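**Procurement Forum / Capital Equipment / Tray-handling cell, June budget round**

**s.paucar**
Members are asked to comment on the Skeretti proposal for Matcombe before the request goes forward. The quoted price covers the two-armed unit and installation. Spare parts are listed separately.

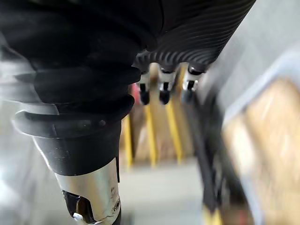

Spare parts should be budgeted from the first year. Kisix quotes 421 dollars for each replacement sleeve, and I have allowed for four. The folded black cover over the arm joint and the ribbed one on the hand should be entered on separate lines, as the supplier prices them separately.

**bberrada**
I do not agree with the allowance. At Salinas we replaced 13 covers in nearly two years. Please also state who pays for finger repairs.

**s.paucar**
Noted. Finger repairs are excluded after the warranty period. I will raise the allowance to 13.

**matcombe_stores**
Our concern is the shelving. The request includes 66 new trays but no racks. If the present yellow unit is to stay, with black trays in a row on the top shelf and small parts below, its height should be written into the contract.
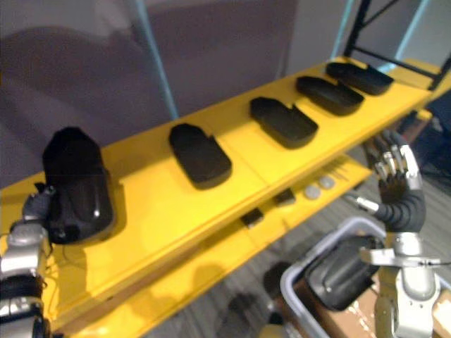 ### Revised request

- Sleeves and covers: 13, on separate lines
- Trays: 66
- Shelving: existing unit, height to be confirmed by stores

**bberrada**
I can support this version, but not the exclusion on finger repairs.

Bouchra Berrada, Salinas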